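El mueble contra el ladrillo

Lunes 25 de marzo

Desconfío de los muebles que vienen con arco. Alguien decide que una estantería normal ya no basta, le pone una hornacina encima y te cobra 200 euros más.
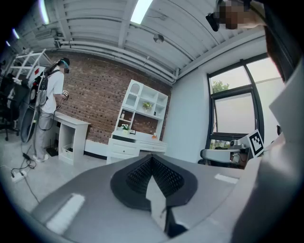 El caso es que el blanco sobre ladrillo rojo me sigue pareciendo demasiado fácil. Queda bien, sí, pero con ese fondo quedaría bien hasta una caja de fruta. Lo que me convence algo más son los cajones de la base, porque lo que se guarda ahí no se ve. Los estantes abiertos son otra historia: una planta, unas flores blancas, un cuadrito y se acabó. Intenta meter ahí tus papeles de verdad y me cuentas.

La mesita auxiliar con su cesta blanca debajo la entiendo todavía menos. En Plandier juran que una cesta «ordena visualmente». Yo tuve una de Bomon y en julio ya era un pozo de cables, recibos y pilas gastadas.

Y luego está el suelo. Puedes gastarte lo que quieras en la pared, que la regleta acaba en medio con el cable cruzando la habitación. Para eso los catálogos no venden ningún arco.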